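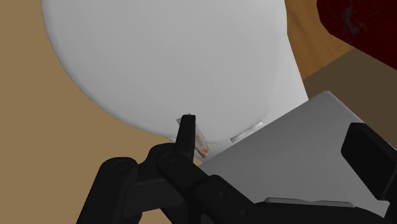
I've gone off dashboards. I still build them for a living, mostly in a reporting tool called Flellus, and I still get a small thrill when a new data source connects first time. But I've come to think most of them would do more good as a short email. A dashboard with no labels on it is about as much use to a finance team as a big white rounded shape next to a flat grey panel: smooth, tidy, and not a number or a word to be read anywhere. And yet that's the look people keep asking me for. Clean, they say. Can we lose the text?

Well, no! The text is the useful bit. Last December I went through every report we had at Setiawan, all 277 of them, and checked which had been opened by somebody other than the person who made them. The answer was 22. I read that out to Ningsih Lau, who runs the sales side, and she asked if I'd left a filter on. (I went back and checked. I hadn't.)

What did those 22 have in common? They were ugly, mainly. Long titles, notes in the margin, a line at the top saying when the figures were last refreshed and who to shout at if they looked wrong. One of Gus Oyelaran's had a whole paragraph on why the refunds column never matches the bank, and people loved it, because it answered the thing they'd opened the report to find out.

Bjarke Hviid disagrees with me, and he's had longer in this game than I have. His view is that if a chart needs a paragraph then it's the wrong chart. I can see that for a line going up or down. I can't see it for anything with returns, part payments and two currencies in it, and ours has all of those.

So I'd like the software makers to meet us halfway. Flellus hides the description box two menus deep, while the button for rounded corners sits right there on the toolbar. Swap them over! Make me type a sentence before I can share anything, even if I grumble about it. And show the refresh time by default, in letters big enough to read on a laptop at half past eight in the morning with the meeting already started.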